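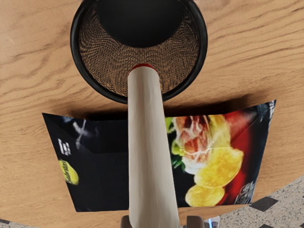

Open day at the Homik arena: network, stage and practice rooms

The Wanberg league opened its new home to the public in February, one split before the first matches are played there. Homik is a converted ice rink with 1,051 fixed seats. The stage takes two teams of five, on separate desks set at a slight angle so that neither side faces the other's monitors.

Match PCs are not on the stage. They sit in a ventilated room behind it, with video and USB carried over fibre extenders to each desk. The technician on duty said the added delay was below what the league's own test rig can measure. I would have liked to see the test method. Player monitors are locked to one preset, and settings are loaded from a league server at check-in. Teams may bring their own mouse, keyboard and in-ear monitors. Wireless mice are allowed if the receiver is on the league's channel list.
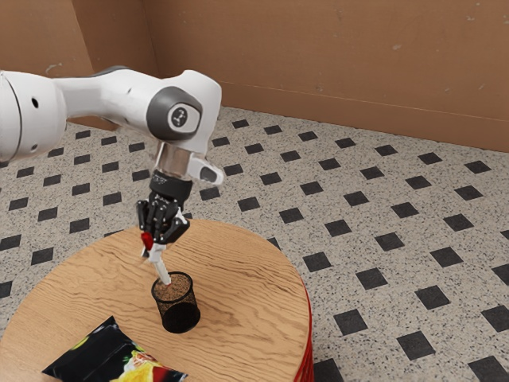 T. Salazar
Venues and Production Writer

The tournament network is physically separate from the broadcast and public networks. Game servers run on site for league matches, with a Kaltton rack as primary and a second rack on standby. Failover was demonstrated once during the tour. The server restored the round from its start and both teams' money and equipment were correct. It took 27 seconds, plus the time for an admin to confirm the score.

Observers have a room of their own on the upper level, with a window to the stage. The public feed is delayed, but the arena screens are live, so the noise isolation matters. Players wear closed headsets with masking noise over in-ears. From row C, with a headset on, I could still feel the crowd through the desk when the PA was up. The league says it will fit dampers before opening week.

There are four practice rooms, bookable by amateur teams outside match days. Spectator parking is the weak point: 309 spaces, shared with the pool next door. The tram stops at the north gate until midnight. A best-of-five that starts at 8 p.m. could run past that, and the published schedule has several.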